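Cloth folding by teleop: how many demos, and do I fix the mess between them?
Posted by Farkberg, 27th December

I'm teaching two arms to fold cloths by remote control and I love it! Each cloth gets spread out in the middle, then I fold it with both grippers. 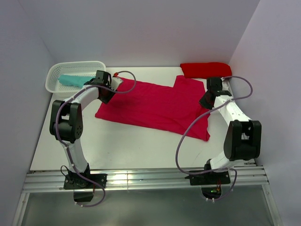 My trouble is the start of each demo. Do I smooth every wrinkle first, or leave it as it lands? I have 21 demos so far and the policy just hovers over the corners.

Clorgate
Leave the wrinkles in! Mine only got good once I stopped being neat – it had never met a crooked corner before. And 21 is tiny. I went up to 305 before the second fold looked decent.

Slow down where both grippers work close together, and let go with one before you move the other.

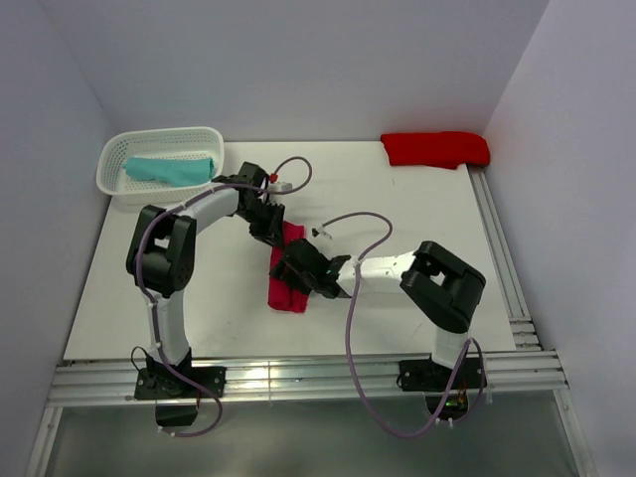
Two things to check before you record more
Same fold order every time (I mixed two and had to toss 10 demos). And trim the long pauses at the start, they teach it to hover.

Lalbridge
what clorgate said. also check your cables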